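How to Sort Out a Kitchen Cabinet in One Evening (Bins, a Marker, Done)

You don't need a weekend for this. You don't need the fancy drawer inserts either. One evening, one cabinet, a few plastic bins. I've done it in three apartments now and it holds up better than anything I paid real money for.

What you need

Three plastic bins, same size. Handle holes are good, you'll be pulling them out a lot.
A black permanent marker
A tape measure
Dish soap, a rag
A box for stuff that's leaving the house

Budget: I spent 17 dollars on my last set. Could of spent less.

Step 1. Measure first

Before you buy. Depth, width, height, and the height with the shelf in, not the number in the rental paperwork. Open the door all the way and measure the opening too – hinges eat more space than you'd think. My cabinet is 50 cm deep (I use a metric tape, sorry) and the first bins I brought home stuck out past the shelf. Back to the store.

Write the numbers on your phone. Take it with you.

Step 2. Empty it. All of it

Everything on the table or floor. Don't do half. If you do half you'll just shuffle things sideways and call it a night.

Wipe the shelf while it's bare. Warm water, drop of soap, dry it properly. Shelf liner if you like it, I don't bother.

Step 3. Make piles

Three piles. Bowls. Cups and mugs. Then everything else – lids, strainers, the odd bits. Your piles might be different. A friend of mine does breakfast, lunchboxes and baking and that works great for her.

Rules I use:

Chipped rim, it goes.
Lid with no bottom, it goes. Bottom with no lid can stay if you'd use it as a bowl.
More than two of the same thing, keep the two you reach for.
Gifts you feel guilty about: the box. Decide next week.

Don't get stuck here. If you're holding one thing for a full minute put it down and pick up another.

Step 4. Mark the bins

I use shapes, no words. Words are fine but my youngest doesn't read yet and my mother-in-law reads a different alphabet, so shapes. Circle on one bin, something else on each of the others. Draw it big. Fill it in. Scribbly is fine, you only have to recognize it from across the kitchen.

Put the mark on the front, low down, under the handle hole if there is one, so your hand doesn't cover it when you pull. Let it dry before you touch it. Rubbing alcohol takes most markers off smooth plastic if you mess up. Test a spot on the bottom first.

Step 5. Load them

Heavy stuff to the bottom. Metal under ceramic, or in a seperate bin if you've got enough of both. Bowls nest, cups don't, so cups go in standing up. Taller things toward the back so you can see what's in front of them.

Don't fill past the handle holes. If you can't get your fingers through you won't put the bin back, you'll leave it on the counter.
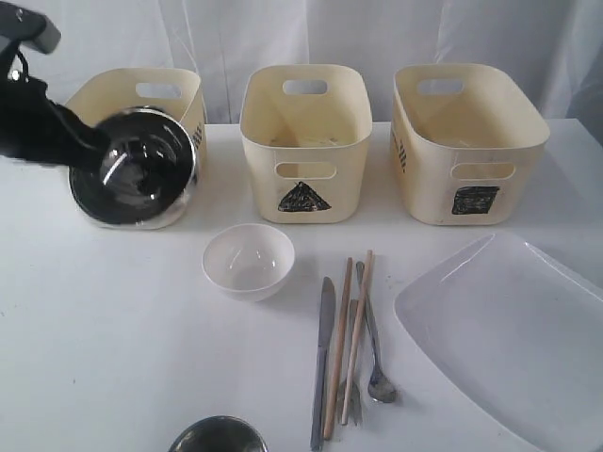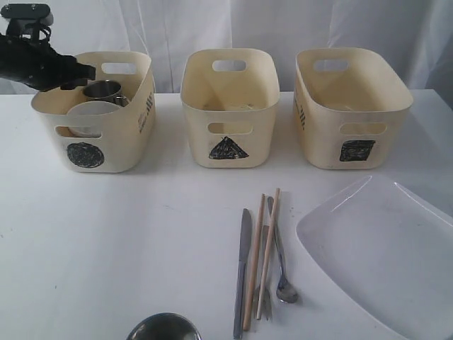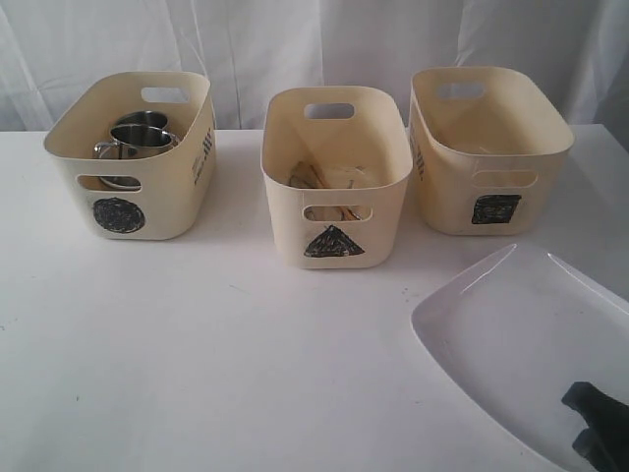 Cream bins, three in a row

By Maysoun Rawashdeh
Home & Kitchen
Updated Oct 2, 2024

Step 6. Put them back in the right order

The bin you use most goes on the side where the door opens. Sounds obvious, I got it wrong twice. Marks facing out. Leave a finger's width between bins or they'll drag each other along when you pull one.

Deep cabinet? Put the rarely used stuff behind, in the box it came in. Don't do two rows of bins. You will never move the front row to get to the back one.

Step 7. Live with it for a week

Then fix what's annoying. There's always something. Mine was the cups bin, too heavy, so half the mugs went to a hook rail by the kettle.

If one bin keeps turning into a junk bin, the category is wrong. Split it or rename it (redraw it, whatever).

Common problems

Bins slide around – strip of rubber liner underneath, cut narrow.

Marker wearing off – go over it again and let it dry overnight. Or clear packing tape over the top.

Family ignores the system – tell them once what each shape is, then stop tidying for them. Took my house till March. It does work.

Bins smell like plastic – wash in warm water with baking soda, leave outside in the shade for an afternoon.

Reader tip

Georges Twal wrote in to say he does the same thing with his garage shelves, screws and paint rollers and so on, and adds a strip of masking tape with the date he last cleared each bin. Good idea. Stealing it for under the sink.

Next up: the spice drawer. Measure your jars before you read that one, lids included.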